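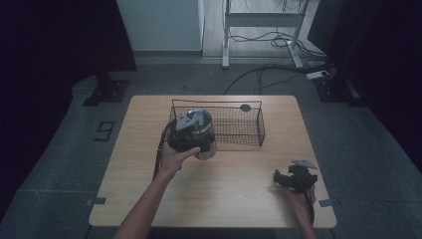

How Does a Robot Learn to Put Things Away?

A page for young readers from the Flarndale Learning Center

Think about the first time you tied your shoes. Someone probably showed you how, and you watched their hands. Then you tried it yourself, many times. Many robots learn in a similar way. Before a robot can do a job, people often do the job first and save a record of every movement they make. Each record is called an example.

At Flarndale, people gather examples for a learning system named Lurnix. A learning system is a computer program that looks at many examples and searches for patterns in them. Lurnix is being taught to handle everyday things on a table, such as containers and baskets.

What is in the picture?

The picture at the top of this page shows a person's two hands at work over a wooden table. The left hand is holding a clear plastic container with something dark inside. The right hand is holding a black gripper. A gripper is a tool that takes the place of fingers. On the table there is a basket made of thin black wire.

You may have noticed the number 9 on the floor. Our work area has several tables, and each one has a place with its own number. The number is saved with the example, so that our staff can find the right table again if they have a question.

What is an example made of?

An example has two main parts. The first part is what could be seen while the work was being done. The second part is how the hands and the tool moved. The computer stores the two parts together, like the pictures and the words in a storybook. If the pictures came from one book and the words from another, the story would not make sense.

Every example also has a label. A label is a short sentence that tells what the person was trying to do. "Put the container in the basket" is a good label. "Do the thing" is not a good label.

How many examples are needed?

One example is never enough. If you had seen only one dog in your life, and it was small and brown, you might think that all dogs are small and brown. A computer can make the same kind of mistake. If the basket were always in the same spot, Lurnix might learn to reach for that spot even when the basket had been moved.

For this reason, our staff change things between examples. They turn the basket, slide it to another part of the table, or start with the container on the other side. In November, the Flarndale group recorded 802 examples of table work. After checking, 544 of them were kept for Lurnix to study.

Why were some left out?

A checker looks at every example before it is used. Sometimes a hand blocks the view. Sometimes the label does not match the work - it may say "basket" when the person used a tray. These examples are set aside. A dropped object is different. If the person picks it up and finishes the job, the example may be kept, as it shows how to fix a mistake.

Try it at home or in class

You will need a partner, a plastic cup, and a basket or box.

1. Put the cup and the basket on a table.
2. Move the cup into the basket slowly while your partner writes down each movement.
3. Put everything back and ask your partner to follow the written steps exactly.
4. Move the basket to a new spot and follow the same steps again.
5. Talk about which steps still worked and which ones had to change.

Words to know

Example: a record of a job being done, saved so that a computer can learn from it.
Gripper: a tool used for holding things.
Label: words that tell what an example shows.
Learning system: a computer program that finds patterns in examples.

Flarndale Learning Center. Page last reviewed May 20, 2022.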